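We use cookies to keep you logged in and to see which threads people read. OK / Manage settings

Filed under: Shop Talk > Packing, Kitting & Light Assembly

Two-arm robot on the kitting bench, what happens to us?

kitbench_dee
So our place (Rorkedmont, we pack sample sets and small housewares orders) put a two-armed robot on one of the kitting tables in June. I've been on that line six years. Management did the meeting with the donuts and told us it's there to take the boring part. Well, some of us kind of like the boring part! I can kit up to 400 sets on a good shift with my earbuds in and go home with my brain still working. Now I'm one of the 2 people they picked to "support the cell" and I have no idea if that's a promotion or what. Has anybody been through this?

palletjack_ron
It's not a promotion unless the check got bigger. Did the check get bigger?

kitbench_dee
It did not lol

palletjack_ron
There's your answer. We had the same thing at Grernell, different machine. They called everybody "operators" and the pay stayed put until people pushed. Get the new duties in writing before you get good at them.

sunnyside_mo
I'm going to disagree with Ron a little bit. I was a packer with wrists so bad I was sleeping in braces, and when they automated the taping station I moved over to setup and checking, and I wouldn't go back for anything. The first month was miserable, I'll give you that. You stand there watching something do your job slower than you and you want to reach in and grab it (don't).

kitbench_dee
Mo the slower thing is killing me. We were told 200 sets a shift is the goal for now. I could do that before lunch! And they still need me there to lay the parts out where it expects them and clear up when something goes wrong. My supervisor Lungile Visser is good people and she says the count isn't what they're looking at yet, but it's the count that goes up on the board.

tapegun
Tell her to take it off the board then. Mixing your numbers with the robot's numbers makes everybody look bad. We had a whole fight over that at Itbridge and they finally gave the cell its own sheet.

palletjack_ron
They'll put it back on the board the day it beats you.

sunnyside_mo
Ron, buddy, you say that every thread.

palletjack_ron
And am I wrong every thread

old_miklos
Miklós Lengyel here, I sign my posts because I'm old. I ran a bench at Jacobs for a long time and trained a lot of people on new equipment. Dee, what does your table look like? How you lay it out is a skill and you should be paid for knowing it. When the layout is good the engineers take the credit, and when it's bad they come find you. Post a picture if they let you.

kitbench_dee
They let us, I asked Lungile. Bench as it is right now:
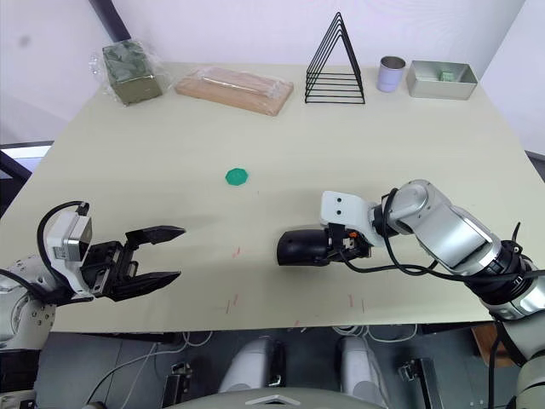 My table these days. Stock along the back wall, red marks up front, green piece in the middle.

kitbench_dee
The red marks are position references. My whole day used to be in my hands and now a lot of it is little red marks.

tapegun
Two of your marks are right next to each other by the black gripper on the right. I'd mix those up by the second hour. Can you get different colors?

kitbench_dee
Good idea, I'm asking for that. I've mixed them up already.

old_miklos
Thank you for this. You've got the tall wire rack in the middle of the row and the metal tray off at the right end. Who decided that order, you or them? Also I see two things still in clear wrap, the green block and the wood board. Plastic gave us more grief than any part we ever ran, it shines and it slides. Ask if they want it on or off and make them pick.

kitbench_dee
The order was me! Nobody asked, I just started doing it that way and now it's on their sheet. The wrap is their call, the customer gets them wrapped.

palletjack_ron
Hold on. You made up the layout and it's on their sheet? Put your name on that. I'm serious. Walk in with it when you ask about the money.

sunnyside_mo
OK on this one I'm with Ron.

tapegun
Same. And watch those cables hanging under the front edge, I'd have my foot in them by break time.

kitbench_dee
Yeah we're supposed to stay on the other side while it's running. I'm going to write up the layout tonight and bring it to Lungile before shift. Still miss my earbuds though, they don't allow them at the cell.

old_miklos
Keep a copy of it at home.

Related threads
Does "cell support" count as a job title?
Earbuds on the line, yes or no
Wrist braces that hold up to a full shift
Who sets the rate when the machine is slow?
Best shoes for concrete floors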